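The Saturday Letter from Ronville
23 February 2019

Pond season comes early in my head 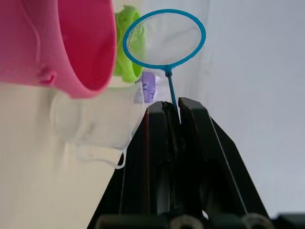
Every February I get it into my head that spring is two weeks off, and every February I'm wrong. I was out in the yard this morning in my slippers, looking at the pond (well, my neighbors call it the puddle) and there was still a skin of ice along the north side. Did that stop me making a list? It did not.

A few of you wrote in after the last letter to ask how the pond got going in the first place, so let me tell you. We dug it four years ago in September, my sister Frida Lykkegaard and I, with two shovels and a borrowed wheelbarrow. It's 30 inches at the deep end and slopes up to nearly nothing at the other, so anything that falls in can climb out again. Frida wanted a waterfall. I wanted to be able to stand up straight the next day. We compromised on no waterfall.

The first year it was green soup. I tried barley straw, I tried fussing, I tried a little pump that hummed so loudly we unplugged it by the Fourth of July. What finally cleared it was planting a lot more hornwort than seemed sensible and then leaving it alone for a whole summer, which just about killed me! By the second spring you could see the bottom, and we had our first frogspawn, one clump near the iris pots. I called everybody I knew.

Now, the leaves. If you only do one job before March, scoop out the leaves. They sink and turn to black muck and the muck feeds the algae, and then you're back to soup. I go slowly and pile whatever comes up on the edge overnight so the beetles and snails can crawl home. Pascual Núñez from the allotments does his in November like a responsible person. I do mine now, in a hat, complaining.

I also made a trip out to Hedegaard Nursery this week to see what they had. Not much yet, but they'll have marsh marigolds in by the end of next month, and the woman at the register said she'd hold me a tray. I came home with a bag of gravel and two water forget-me-nots that cost $35 altogether, and I'm not going to say more about that because my husband reads this.

Several people asked about fish. I don't keep any. Goldfish are lovely but they'll eat every tadpole you've got, and I'd rather have the frogs. Areti Christodoulou over on Levar Street has two ponds, one for each, and if I had her yard I'd do the same.

Sobia Jadoon is putting together another pond walk for later in the spring, six or seven backyards in one afternoon, ending at hers for lemonade and that almond cake. Last year I stayed so long at the second stop that I missed the fourth one completely. If you'd like your pond on the route, small and scruffy ones very welcome, just reply to this letter and I'll pass it along to her.

Next time: iris pots, and what to do when yours have split down the side like mine. Stay warm till then.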